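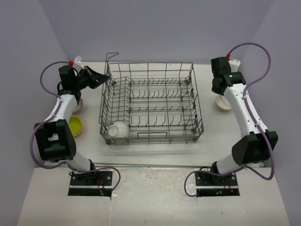
The gray wire rack with its one cup, upside down, at the Brustmont open day.

I drove 103 miles to the Brustmont open day in June 2022 and spent a good part of it looking at a dish rack. Gray wire, rows of short tines for the plates, no plates. A white cup sat near one corner with the rest of the rack to itself - more elbow room than I got in the parking lot.

I have opinions about racks. The one at home is a Flimport, bought for its tines, which are 2 inches too close together for any bowl I own. The tines here looked short, and I'd want to try a soup plate before saying more.

Lunch was $5 and came on paper. The Grandorance hall next door had 300 folding chairs and a talk on drain hoses, and I stayed for most of it. They do it again in July, with parking on the Grímsdóttir side.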